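Benjie Samonte has run night routes for a pest control company in Calham for long enough that he no longer owns a proper alarm clock. He starts after the restaurants close and finishes before the bakeries open. We met at a diner on his way home, where he had eggs and the server had his coffee poured before he sat down.

He got into the work through a newspaper ad. "I was laying carpet and my knees were going," he said. "Pestex was hiring and they gave you the truck. I didn't think much past the truck."

The training lasted 30 days, most of it spent riding with an older technician who hardly spoke. Samonte learned to look at door sweeps first, then drains, then the wall behind the ice machine. He still works in that order.

"People want you to spray," he said. "They feel like they got something for their money. But if there's a gap under the back door, I can spray every week and you'll still have mice. Fix the door."

The company has changed hands once. In March the new owners moved all the paperwork onto tablets, and Samonte now logs each trap by scanning a label. He has 117 stops on his list, split over the month. The longest is the old Jestton cannery, a building from 1,911 loose bricks of which, he claims, he has personally looked behind. He waited for me to write that down before he laughed.
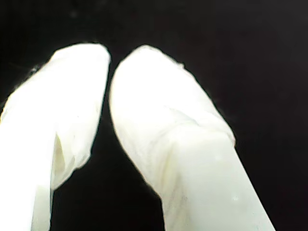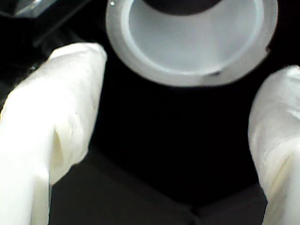 White against black, in two views.

Most of his customers never see him. They leave a key or a door code, and he leaves a slip on the counter. One exception is the Oláh bakery, where the family is already at work when he gets there. They argue with him about flour storage and send him off with rolls.

"I told them to get the bags up off the floor," he said. "It took them two years. Now they tell everybody it was their idea, and that's fine with me."

Sleep is the hard part. He goes to bed at nine in the morning with a blanket over the window, and gets up in time to make dinner. His wife works days at the county office, so they have the evening together before he leaves.

I asked whether he would go back to daytime work. The company offered him a supervisor's job, mostly at a desk, and he turned it down.

"I'd be on the phone all day," he said. "At night I have the radio and I have my list. If something's wrong in a building, I can find it."

He paid for his own eggs and asked for a second coffee to go, decaf. He had a drain to look at in his own basement before bed.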